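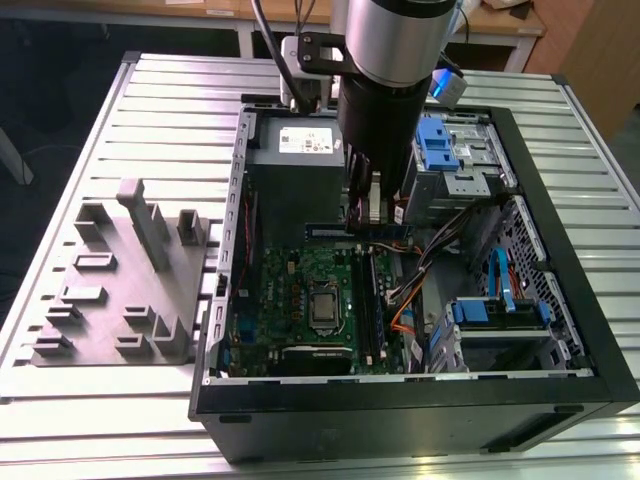
Pletano 2
Task planning and contact control for robot arms that take things apart and put them back together

Hi, I'm Gerrit Segers, and I write most of Pletano. This page is the long version of what the software does, for people who'd like to know before they fill in the form at the bottom. If you only want the price, scroll down, I won't be offended.

I started Pletano because I wanted an arm to work inside used desktop computers, and everything I could buy assumed that the part would be in the same place every time. Old PCs don't do that! The board sits a little differently in every case, cables wander wherever the last owner pushed them, and a memory module is a thin strip you have to grab by its edges with very little room for your fingers. You can teach points all day and the next tower will make a fool of you.

So Pletano works from what it finds. You tell it what you want done (memory out, or memory in), and it looks for the slots, works out an approach that clears the power cables and the drive cage, and then goes down slowly and feels its way for the last bit.

What you get

Pletano is three programs that share one project file. You can run them on one machine or split them up.

Look
This is the perception side. It takes a wrist camera stream and gives you poses for the things you care about: slots, connectors, screws, latches, holders on a tray. The camera can sit off to one side of the wrist, that's fine, the hand-eye calibration takes care of the offset. Look ships with 319 trained part types, mostly desktop and small server stuff, and you can add your own from a handful of pictures. Shiny things are still harder than dull things. I've put a lot of work into bare metal and it's much better than it was in version 1, but if your bench is polished aluminum and your lamp is right over it, please move the lamp before you write to me.

Plan
Plan is where you'll spend your time. You lay out a job as a list of steps in ordinary words ("pick module", "go to slot", "seat") and Plan fills in the motion. It keeps a live picture of the free space inside the case, including the stuff that hangs in the way. Cable bundles get treated as soft keep-out zones: the arm will go around them when it can, and will ask you when it can't. You can see the whole path as a ghost before anything moves, and scrub back and forth through it with the mouse. I use the scrubber way more than I expected to when I built it.

Touch
Touch takes over close to contact. It reads the force at the wrist (or motor currents, if your arm has no sensor) and runs the small search moves that get a part lined up: tilt, slide, spiral, push. Each one has a force ceiling that you set and the software won't go past it. For memory I like tilt-and-slide, with one end of the module a touch lower than the other, so you find the end of the slot first and square up from there. Pushing straight down with both ends level looks nicer in a demo and jams more often.

What's new in version 2

The big one is trays. You can now draw a parts tray in Plan, or import the model you printed it from, and every holder becomes a named place that steps can use. Rename a holder and the job follows along. If you've got tall posts on your tray, Plan knows about them too, and won't sweep a wrist through one on its way to the case (ask me how that got on the list).

Cases lying on their side are now the default layout. Version 1 wanted you to enter the orientation by hand, and I got so many emails about it that I just changed it.

Recovery steps are new as well. When a seat fails, the old version stopped and beeped. Now you can say what happens next: back off and look again, try a different search, put the part back on the tray, or stop and beep like before. Some of you like the beep. It stays.

And there's a proper log! Every attempt is saved with the camera view, the force trace and the step that was running, all on one timeline. Click a spike in the force and you see what the camera saw at that moment.

What it needs

A six- or seven-axis arm with a streaming interface. A parallel gripper with narrow fingers (wide ones work for drives and cards, less so for memory packed between neighbors). A color camera on the wrist, depth if you have it. A Linux PC with a decent graphics card for Look; Plan and Touch are happy on something much smaller.

If your controller isn't on the driver list, send me the manual. I've written drivers from worse.

What it doesn't do

It doesn't do loose cables well. Pletano can go around a cable and it can unplug a connector it recognizes, but routing a floppy bundle back to where it came from is still a job for your own hands. It also isn't a safety system. Your stops, fences and speed limits have to come from your robot and your own risk assessment, and nothing in my software replaces them.

Who's using it

Sellero runs it for sorting memory and cards out of office machines, and they're the reason the tray editor exists. Dewulf uses only Touch, on a line that has nothing to do with computers, and is very happy to ignore the rest. Hovside resells Pletano and does the on-site setup, if you'd sooner have a person come over than read my manual.

Licenses

One license covers one arm and includes all three programs. A bench license covers 2 arms that share a workspace, with Plan keeping them out of each other's way. Both come with a year of updates, and the software keeps running after that year whether you renew or not. Schools pay half. Prices depend on your country and whether Hovside does the setup, so use the form and I'll send you a real number the same day if I'm at my desk.

There's a trial too. It's the full thing with the simulator and no time limit, it just won't talk to a real arm. Bring a model of your own case if you have one. The sample ones are fine but you'll learn more from yours.

Page last updated 7/21/22. The next release is planned for October, and trial users get it too.

Request a quote | Download the trial | Driver list | Manual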